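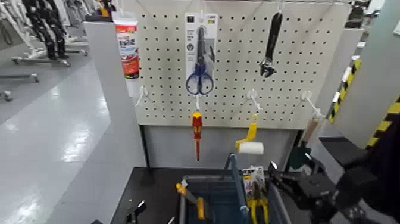

Kapitel 3: Lochwand bestücken und Haken setzen

Suche
Suchbegriff eingeben
Los

Die Wand hängt, die Schrauben sitzen, und jetzt kommt der schönste Teil! Eine Lochwand ist ja erst dann eine Werkzeugwand, wenn das erste Stück daran baumelt. Nehmt euch dafür ruhig einen Abend Zeit (bei mir ging das erste Brett noch am selben Tag in Betrieb, und ich bin dreimal in die Werkstatt zurück, nur um es anzuschauen). Das Kapitel gilt für die weißen Gedari-Platten und für die weißen Kunststoffhaken mit runder Grundscheibe. Wer noch die ältere Harnow-Platte hat, liest bitte zuerst die Anmerkung am Ende von 3.2.

3.1 Auslegen, bevor etwas hängt

1. Alles, was an die Wand soll, auf den Tisch legen. Wirklich alles, auch die Tube Kleber und die Schere, die noch in der Verpackung steckt.
2. In der Anordnung auslegen, die später an der Wand gelten soll. Zwei lockere Reihen reichen für den Anfang völlig.
3. Kurze und flache Teile nach oben, Teile mit langem Schaft nach unten. Ein Schraubendreher darf ruhig über die Unterkante der Platte hinausragen, solange darunter nichts im Weg steht.
4. Zwischen zwei Griffen eine Handbreit Luft lassen. Mit Handschuhen ist man dafür sehr dankbar!
5. Was übrig bleibt, kommt in den Werkzeugkorb auf den Tisch und nicht mit Gewalt in die letzte Lücke.

Hinweis: Macht ein Foto von der ausgelegten Reihe. Beim Setzen der Haken vertut man sich schneller, als man denkt.

3.2 Haken setzen

1. Haken leicht schräg an das gewünschte Loch führen, dann gerade drücken, bis die Grundscheibe rundum an der Platte anliegt.
2. Mit zwei Fingern am Haken wackeln. Die Scheibe darf sich nicht abheben.
3. Das leichteste Werkzeug zuerst einhängen. Eine kleine Farbrolle ist ideal: Sie wiegt fast nichts, und man sieht sofort, ob der Haken schief sitzt.
4. Den Griff so auflegen, dass er in der Schlaufe ruht und nicht nur auf der Spitze.
5. Loslassen, einmal sacht anstupsen, auspendeln lassen.

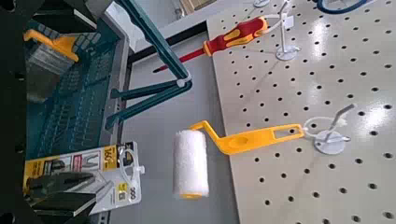 Abb. 3-2: Farbrolle mit gelbem Griff, am Haken aufgelegt. Oben der Schraubendreher am eigenen Haken.

Vorsicht: Am Plattenrand kann der Rollenbezug seitlich über die Kante hinausstehen. Das ist in Ordnung, wenn dort niemand vorbeigeht. In engen Räumen den Haken lieber ein paar Löcher nach innen versetzen.

Anmerkung zur Harnow-Platte: Bei ihr sitzen die Löcher enger. Die Haken passen trotzdem, aber bitte nicht in zwei direkt benachbarte Löcher, sonst stoßen die Scheiben aneinander. Bestellnummer für Ersatzhaken: 2000, für den Beutel mit 15 Stück: 37.

3.3 Griffe ausrichten

Die folgenden Schritte machen den Unterschied zwischen »hängt irgendwie« und »blind gegriffen«. Ich freue mich jedes Mal, wenn das klappt!

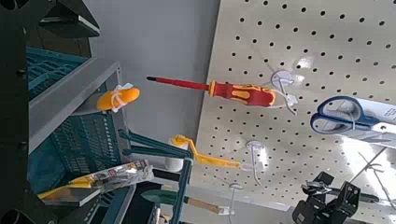 Offene Werkstatt Firnton · Fachgruppe Werkzeug und Lager

1. Schraubendreher in die Schlaufe einführen, den Schaft voran, bis der dicke Griff aufliegt. Die Spitze zeigt an der fertigen Wand nach unten.
2. Werkzeuge mit Holzgriff auf Splitter prüfen und erst dann aufhängen. Danach spürt man sie zuverlässig im Dunkeln, und zwar im Daumen.
3. Schere mit den Klingen nach oben lassen, solange sie auf ihrer Karte sitzt. Die Karte hat den kräftigeren Halt. Ausgepackt wird sie neu gehängt, Klingen nach unten.
4. Schraubenschlüssel senkrecht hängen und vorher die Backen zudrehen.
5. Tuben nur mit fest geschlossenem Deckel an die Wand. Ob der Deckel oben oder unten hängt, ist Geschmackssache.

Vorsicht: Pro Haken höchstens 1000 Gramm. Schwere Zangen und Hämmer gehören in die Kunststoffkisten im Regal, da sind sie gut aufgehoben.

3.4 Letzter Blick

1. Zwei Schritte zurücktreten und schauen, ob sich Griffe überdecken.
2. Jedes Teil einmal abnehmen und wieder einhängen, zügig, so wie im Alltag.
3. Freie Haken stecken lassen. Es kommt immer noch etwas dazu, und ein leerer Haken lädt so schön zum Aufräumen ein. 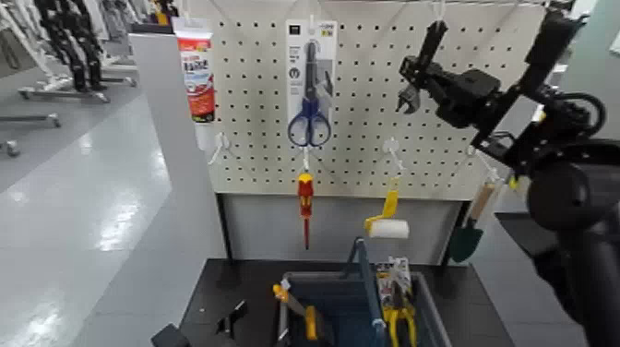

Abb. 3-4: Schere auf der Karte, direkt darunter der Schraubendreher, rechts daneben Farbrolle und Handschaufel.

Die Handschaufel darf ganz rechts ein wenig über den Plattenrand ragen. Bei uns hat sich der Platz bewährt, weil die Gartengruppe sie im Vorbeigehen mitnimmt und (meistens) auch wieder zurückbringt.

Fragen und eigene Anordnungen gern an Kanyarat Sriwong. Stand der Anleitung: 1. Juli 2018.

15 Kommentare
37 Mal geteilt

Ähnliche Beiträge
Kapitel 2: Gedari-Platte anbringen
Kapitel 4: Regalkisten beschriften
Haken nachbestellen bei Kamolrat
Werkstattordnung Firnton, Fassung Juni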